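**Tekilley 60 dry-erase markers, bulk box, used in the Rastville shop**

Bought to replace the Prerer markers we had been using for job boards and bin labels. The box has been in use since January. Most of it is gone now, so these notes cover fresh markers and worn ones.

## Ink

Black is dense on the first pass and stays readable from across the room. Blue is close behind. Green and orange are thin on melamine and need a second stroke. On porcelain steel all the colors lay down evenly, and the difference between green and black mostly goes away.

Drying time on steel is short enough that a left-handed writer can work at normal speed. On melamine, allow more. Siriporn Kaewsai is left-handed and smeared the first line of every schedule until she switched to the steel board.

## Erasing

Same-day marks come off with a dry felt eraser. After 7 days on steel, black leaves a faint gray ghost that a damp cloth removes. After 40 days on melamine the ghost needed board cleaner and two passes, and red left a pink stain that is still there. The Prerer markers did no better with red.

## Tip and barrel

The tip is a bullet type. It holds its shape under light pressure and mushrooms if you lean on it. Kosmas Christodoulou presses hard, and his markers were drawing a line nearly twice the original width before the ink ran out. Anyone who writes like that should buy a chisel tip.

The cap seats with a clear click. Left uncapped overnight, a marker wrote dry for the first few strokes and then recovered. Left uncapped for a weekend, it did not recover. Storage position matters less than the packaging claims: markers kept tip-up in a cup faded a little sooner than those kept flat.

## Line length

I ran one new black marker on a clean steel board in straight passes until the line broke up. It gave 294 meters. The Lazăr marker, which costs more, went further but started paler, and I stopped measuring when the line was too light to read at arm's length.

## Odor

Low. Noticeable in a closed room when filling a whole board, gone soon after.

## Verdict

Buy for steel boards and daily erasing. For melamine boards that keep the same text for a month or more, use something else or skip red. Refills are not sold, so the empties are trash, and the box has no divider to keep used markers apart from new ones. I put a rubber band on the used ones. 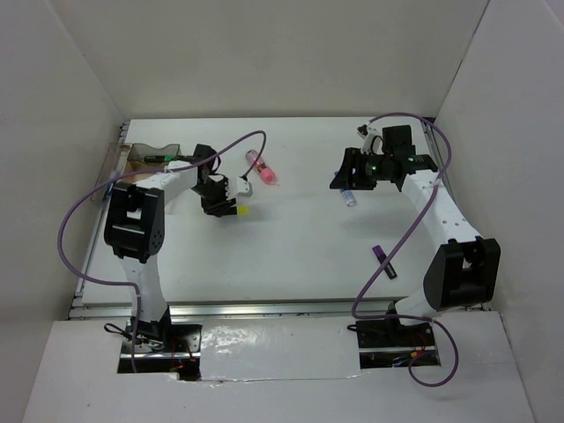
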